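Inicio Proyectos Galería Publicaciones Contacto
Buscar en el sitio Escriba aquí y pulse Intro

Galería: el banco de pruebas simulado de Skaletwood

2 de marzo

¡Por fin podemos enseñar algo del trabajo de estos meses! En Grultach queríamos saber si una política de manipulación entrenada solo en simulación aguanta un cambio brusco de punto de vista, y para eso construimos Skaletwood, una sala virtual en la que variamos luces, texturas y posición de las cámaras. Llevamos 3,000 episodios generados y cada uno nos enseña algo (a veces, que habíamos colocado mal una cámara). 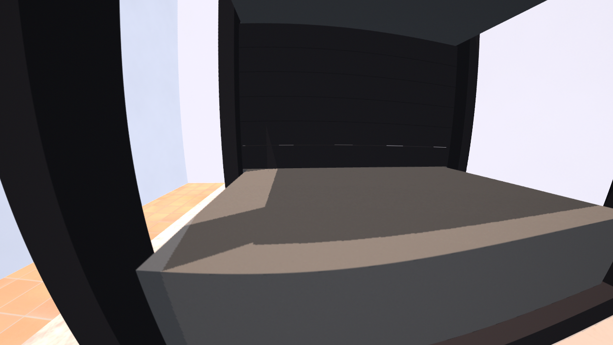 Vista a ras del mueble oscuro: la luz y la sombra se reparten la superficie, con las baldosas naranjas a la izquierda.

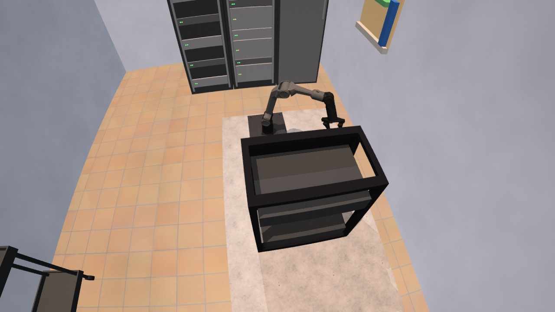 Vista elevada de la sala: el brazo detrás del carro negro, con la pinza abierta y las baldas vacías.

Lo que más nos ha entusiasmado es el efecto de las sombras. En la primera tanda, Noguchi, nuestro modelo base, confundía los bordes de sombra con bordes de objeto y se equivocaba en 422 episodios. Después entrenamos una segunda versión, Zoketti, con 8 condiciones de luz distintas — y los errores de ese tipo cayeron a menos de la mitad. ¡No esperábamos tanto con un cambio tan pequeño!

Queda mucho por mirar. Las texturas del suelo siguen dando guerra, sobre todo las moteadas, y aún no hemos probado con objetos transparentes. En septiembre queremos publicar las escenas y el código de generación para que cualquiera pueda repetir las pruebas en su propio equipo.

Usamos cookies propias y de terceros para analizar el uso del sitio. Aceptar Configurar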